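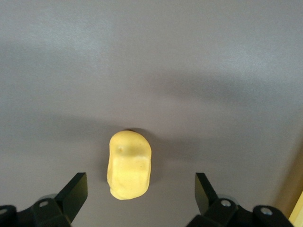
Is the modeling clay worth buying again next year?
In small amounts, and only if the storage problem gets fixed first. On the evidence so far we would not repeat the September order at the same size.

Progress report on the Clavura clay sessions, prepared for the Cinbridge small grants program
Dec 14, 2024

The grant paid for 500 blocks of modeling clay, storage tubs and table time for after-school sessions at our two sites, Birix and Quan. The application promised that regular work with soft clay would build hand strength and patience in younger children. We wrote that sentence ourselves and are less sure of it now than we were then.

What was done
Sessions ran at both sites, with four tables at Birix and five at Quan. Attendance across the term came to 709 child visits. Please read that as visits. A child who came every week is in there many times over, and the sign-in sheets don't let us say how many different children took part. The sheets have been redrawn for next term with a column for it.

What we saw
Children like the clay. They pinch it, roll it, push a fingertip or a pencil point into it and start again. Whether this amounts to hand strength is another matter. We had planned a simple squeeze test at the start and end of term. The first round was done at Birix only, and the second has not been done at all, so there is nothing to compare. Staff say grips look better. Staff also knew what we were hoping to hear.

Patience is harder still. Some children stayed with one lump for most of a session. Others squashed it flat and left for the board games, and we doubt a different clay would have kept them.

Condition of the material
Yellow has held up well and still takes a thumbprint without cracking. A lump with a few creases and dents in it is fine to use, and we have asked both sites to stop throwing these out. The blue and red were mixed together early on and are now a brown that children avoid. Lids at Quan don't close properly, and clay from those tubs has gone crumbly at the edges. The supplier's claim that it "never dries" should be ignored.

Spending
Clay and tubs came in on budget. Table covers were bought and are hardly used, as the bare tabletops wipe clean. We should have checked that before ordering.

Next term
Replace the lids at Quan. Keep colors in separate tubs. Run the squeeze test at both sites in the first week and again in the last, or drop the claim about hand strength from the final report. We ask that the second payment go ahead, less the line for table covers.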